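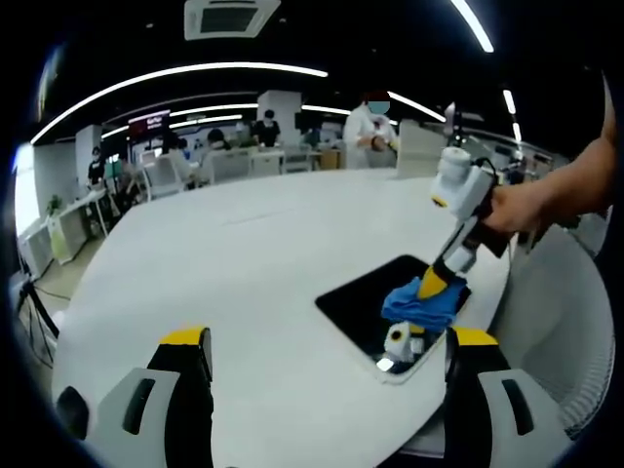 Putting names to an old camp photo is the best fun you can have with a shoebox, and you can get a whole company identified in one evening if you set it up right! I've done it with 37 pictures from our Vurness summer camps so far. Start by scanning the print at the highest setting your scanner has, front and back (the back is where somebody's mother wrote the names), and copy both files to a tablet so people can zoom in on faces. Then wipe the screen. A cloth pressed onto a dark tablet, like the blue one in the photo, is all the equipment you need, and do it again every time the tablet has gone around the room, because greasy thumbprints land right on the back row every time.

Next, print a plain copy on ordinary paper and write a number on each person. Go left to right, front row first, and don't skip the kid hiding behind the tent pole! Tape a blank sheet beside it with the same numbers down the side.

Now get people talking. Don't ask "who is this?" straight off. Ask what they ate, who snored, which tent flooded. Deirdre Hennessy couldn't place number 5 in our big group shot until we got onto the burnt porridge, and then out it came, Cormac Ní Mhurchú, the cook's helper, holding the very ladle!

Write down every guess in pencil with the initials of whoever made it. If two people agree without hearing each other, go over it in ink. If they argue, keep both names and put a question mark after each (we have one boy who has been three different brothers).

When you type it up, save the caption in the same folder as the scan and give both the same file name. Ours look like "Vurness back row 106". Put the year in too if you know it, and leave it off if you're guessing.

Last job: mail a copy to anyone who couldn't come, with a stamped envelope for the reply. Our best letter came back with 5 more photos tucked inside.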